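Hanging and Caring for Framed Portraits at Home

Most damage to household portraits comes from three sources: daylight, unstable humidity and the wrong hook. The notes below cover oils on canvas, works on paper and photographic prints up to the size one person can carry.

Choosing the wall

Use an interior wall where you can. Exterior walls run cooler in winter, and moisture condenses behind the frame. Keep portraits out of bathrooms, off chimney breasts and away from heating vents. A position that receives direct sun at 4 p.m. in August is unsuitable even if it is shaded for the rest of the day.

Set the centre of the picture at eye level for the people who live in the house. Over a sofa, leave a hand's width between the top of the backrest and the bottom rail of the frame. A larger gap makes the picture look detached from the furniture; a smaller one means heads will knock the glass.

Hardware

Weigh the framed work on a bathroom scale before buying anything. Hold the picture, note the reading, then subtract your own weight. Choose a hook rated for at least double the result.

Plasterboard: use a threaded anchor or, better, find the stud. Adhesive strips are for unglazed prints only.

Brick or block: drill with a masonry bit, insert a plug, and vacuum the hole before the plug goes in.

Tile: mark the spot through two layers of masking tape, drill at low speed without hammer action, and switch the hammer on only after the bit has passed through the glaze. Drill into a grout joint only if the joint is sound and wider than the bit.

Fix two hooks for any frame wider than your forearm. Two hooks stop the picture from tilting and halve the load on each. D-rings go on the side rails, one third of the way down. Leave 22 mm of slack in the wire, measured at the centre.
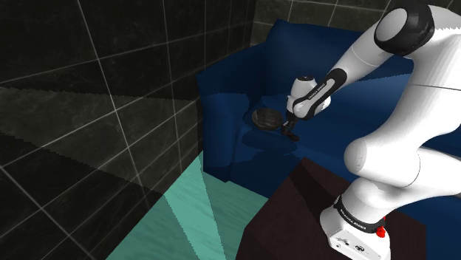
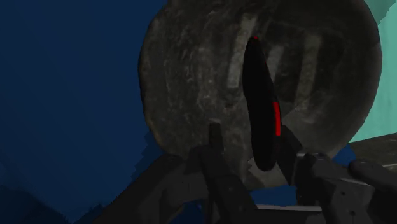
Hermenegildo Becerra
Workshop Editor, Londcombe Home Notes

Dusting

Dust frames with a soft, dry hogshair or goat hair brush, working from the top rail down. Do not use a feather duster. Broken quills scratch varnish and catch on raised paint. Gilded frames should never be wiped with a damp cloth, as many are finished with water-soluble size.

Spray glass cleaner onto the cloth, never the glass. Liquid that runs under the rebate will wick into the mat and leave a brown tide line. For acrylic glazing, use a cleaner free of ammonia and a clean microfibre cloth.

Leave the paint surface alone. Bread, potato and saliva all appear in older household manuals, and all leave residue. If a varnish has yellowed, take the picture to a conservator.

Light

Picture lights should be LED, low in ultraviolet and mounted clear of the frame. A colour temperature under 3155 K suits warm skin tones; cooler lamps turn them grey. Watercolours and colour photographs fade fastest and should be rotated into storage for part of each year.

Glazing that filters ultraviolet slows fading but does not stop it. The Flerura film sold for windows can be cut to fit existing glass. Apply it to the inner face, and let it cure before the work goes back in.

Backing

Check the back of each frame once a year. Brown paper tape dries out and lifts, which lets insects in. Slit the old tape, remove it, brush the rebate clean and reseal with gummed linen tape. Smooth any rough edges on the stretcher with 600 grit paper, keeping the canvas covered while you work.

Fit felt or cork bumpers to the lower corners. They protect the paint on the wall and allow air to move behind the picture.

Storage

Store framed works upright, face to face and back to back, with a sheet of stiff card between each pair. Raise them off the floor on battens.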